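Bayeta de microfibra Plarnby, paquete de 10

Ref. Jamano 68. Disponible en tienda y por encargo.

Llevamos años vendiendo microfibra y seguimos sin creernos la mitad de lo que pone en los envases. El de Plarnby asegura que la bayeta "limpia sin productos", que "atrapa el polvo como un imán" y que aguanta 1,000 lavados. Lo de los lavados no lo hemos comprobado y dudamos que el fabricante lo haya hecho con una lavadora doméstica, con las toallas dentro y el programa que toque ese día.

Lo que sí podemos decir es que el tejido es tupido, que los bordes van cosidos y que en cristal deja menos pelusa que la Quan que teníamos antes. Para polvo seco funciona bien. Para grasa de cocina hace falta jabón, diga lo que diga el cartón. Rosalía Cuesta, que lleva la sección de limpieza, probó una en su campana extractora solo con agua y acabó sacando el desengrasante.

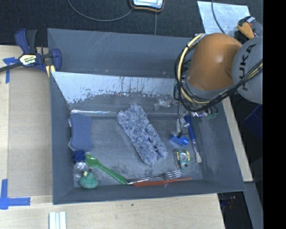

El color tampoco es un detalle menor si se usan varias en casa. El paquete trae 2 tonos, y conviene reservar uno para el baño. En abril cambiaron el tinte y algún cliente nos ha dicho que el tono oscuro suelta color en el primer lavado, así que mejor lavarla aparte.

Cuidados
Lavar a 40 grados como mucho.
Nada de suavizante, que apelmaza la fibra.
Nada de secadora, aunque la etiqueta la permita en frío.

Sobre el adjetivo "ecológica" que aparece en el frontal: es poliéster y poliamida. Dura más que un rollo de papel, de acuerdo, pero suelta fibras en el desagüe igual que cualquier forro polar. Le preguntamos al distribuidor, Bumley, en qué se basaba la palabra y nos mandó otra vez el catálogo.

¿Compensa frente a la marca blanca? Para quien limpia cristales cada semana, seguramente. Para quitar el polvo de una estantería una vez al mes nos parece dinero de más, y en el estante de abajo hay bayetas de algodón que hacen lo mismo.

Devoluciones con el envoltorio sin abrir. Para pedidos de varias cajas, preguntar por Teodoro Iglesias en el mostrador, por la mañana.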